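Stundstead track club moves to shorter altitude sessions

Runners at the Stundstead track club will spend less time on oxygen-reduced training this season after the club shortened its indoor altitude sessions from an hour to 40 minutes.

The change takes effect in February and applies to all distance groups. Sprinters, who joined the program last year, will drop out of it and return to regular gym work until the outdoor season begins.

The club has used its altitude room since it moved into the Kaklow sports hall. Air in the room is thinned of oxygen so that running at an easy pace feels closer to running in the mountains. Athletes use treadmills and stationary bikes and wear a finger clip that shows their blood oxygen level. Anyone whose reading falls below the limit set by the coaches has to step out and rest.

Coaches said the longer sessions left some runners too tired for hard workouts the next day. Under the new plan each runner will have 2 sessions a week, with at least one full day between them. The morning slot opens at 9 and the evening slot stays where it was.

The club is also changing how it measures progress. Until now it relied on a timed mile at the end of each training block. This season runners will do a 4000-meter time trial on the indoor track instead, once before the block starts and once after it ends. The longer distance was chosen because it gives a better picture of endurance - the mile results often came down to who had the stronger finish.

Hall equipment is being updated at the same time. The treadmills in the altitude room will get new belts, and Prirnum, which supplies the finger clips, will replace the older ones before the first session. 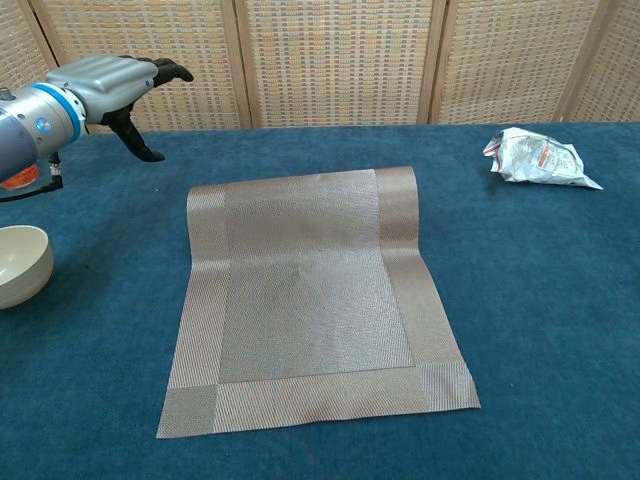
A robotic hand with two black fingers over a table covered in teal-blue cloth.

Members who already paid for the full winter program will not be charged again. Sprinters can ask for a refund of the altitude fee or put it toward entry costs for the Mihăilă Relays, the club's first outdoor meet of the year.

Sign-up sheets are at the front desk of the hall. Runners under 18 need a signed form from a parent, and anyone with asthma or a heart condition must bring a doctor's note - last year's notes will not be accepted.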